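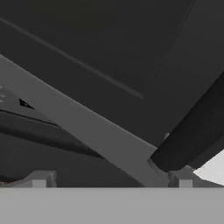
Can a machine do your chores yet? Close-up work

July 12, 2023
By Cempaka Sinaga

Getting a gripper in close is the fun part, and it's where simulation really earns its keep! Try a move 100 times on screen before you try it once at the bench. Dark gray parts against dark gray panels are a great test, so keep a few in the mix.

My tip for the home shop: hand over the dull, repeated jobs first -- same part, same spot, same tray. Sorting bolts? Getting there. Folding a fitted sheet? I'd still do that one yourself, but I can't wait to be wrong.

Last updated in October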